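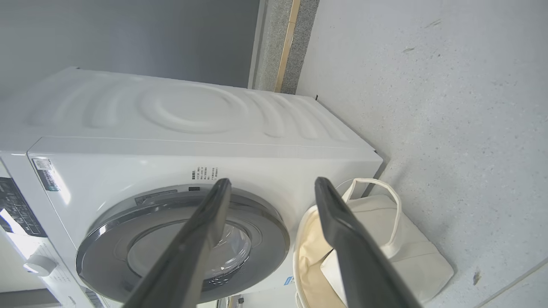
Leopoldo Rosales maintains that the top of a washing machine is a shelf, and that anyone who buys a front loader and leaves the top bare has wasted the best flat surface in the laundry room. He put this to me in the hallway at Grillosgate, with a basket on his hip, and I have been composing a reply ever since.

My position is that the top is a cover. It closes the cabinet. On many current models it is molded plastic with a raised pattern, ridges or ripples or a ring in the middle, and a surface of that kind does not offer a bottle of detergent an even footing. A bottle standing across two ridges touches the panel along two narrow lines. During a fast spin the cabinet vibrates, and the bottle moves a little with each cycle. After enough cycles it reaches the edge.

A flat top delays this but does not prevent it. The drum is suspended on springs and dampers, and an uneven load, such as one bath mat and nothing else, passes a good deal of its motion to the casing. I logged 146 loads in our shared laundry room last year. Items left on top ended up on the floor in 20 of them. Most were caps and measuring cups. Two were full bottles.

There is also the matter of liquid. Detergent runs down the outside of the bottle, collects in the grooves, and dries into a film that has to be worked out with a damp cloth and a fingernail. What gets past the grooves follows the seam to the front, where the controls are. I do not consider this a good place to store anything that drips.

Rosales's stronger argument concerns space. Our room is small and the machines take up most of it. I accept the premise. The remedy is a wall shelf, fixed to studs, high enough to clear the lid of a top loader if one is ever installed. Failing that, a hook for a tote bag holds the detergent, the clothespins and the stain stick, and it goes home with its owner.

Folding on top is acceptable while the machine is idle. Storage is a separate use and should be treated as one.

Comments (3)

Anum Rind
Rubber mat. Cut to size, washed once a month. Mine has not moved since November.

Ottilie Wieser
A mat traps water underneath if you don't lift it. Otherwise I agree with the article, especially about the bath mat.

Consuelo Casado
Were the 20 all from the same machine? Ours walked until we leveled the feet.

Contact | Copyright Grillosgate Residents' Pages | Back to top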